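Search this site

Search

Walking the old rail line to Gallside

I finally walked the whole of the old rail line in December, from the Pristen end out to Gallside. I had done bits of it before, mostly the flat part behind the feed store, but never the full length in one go. It is 9 miles if you start at the depot and stay off the road.

The last passenger train ran in 1957. Freight hung on for a while after that, and then the rails were pulled up and the bed sat there growing blackberries. The county cleared it in stages. You can still tell the stages apart by what's underfoot: packed gravel first, then cinders, then plain dirt with roots in it near the river.

I left at 7 in the morning with a thermos and two egg sandwiches. It was 56 degrees by noon, warm for the time of year, and I ended up carrying my coat for most of the way. The depot has new boards over the windows. The clock is gone from the gable end and I don't know when that happened.

The first few miles are straight and a little dull. You pass the backs of houses, a tire place, and a long field that was under corn when I came through in the summer. After the second road crossing the line goes into a cutting, and it gets quiet. There was water running down the rock on the north side, with ferns all through it. I ate the first sandwich there.

The trestle is the part people ask about. It has been decked over and has a rail on both sides, chest high. I don't like heights and I was fine. The deck boards are slick in the shade, so go slow — I saw one man on a bike nearly lose it. Past the trestle the bed drops off on the left, and somebody has put in a bench made from old ties.

From the bench it's a long, gentle downhill. My heels were sore by this point. I had worn my old leather boots, which are stiff and weigh too much, and on a grade that easy they were the wrong choice. Next time I'll wear sneakers, at least if the ground is dry.

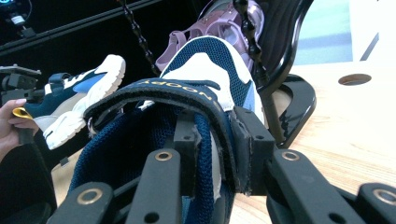

Kaiwen Cai wrote to me after I put up the route to say I had the river section wrong. The path on the map is the newer one, and the true rail bed runs closer to the water, behind the pump house. You can follow it as far as the second culvert before it gets too wet. I went by the map, so I missed that part completely.

Gallside has a diner across from where the platform used to be. I had soup and pie and waited for the 4:15 bus back. I'll try the pump house side in the spring.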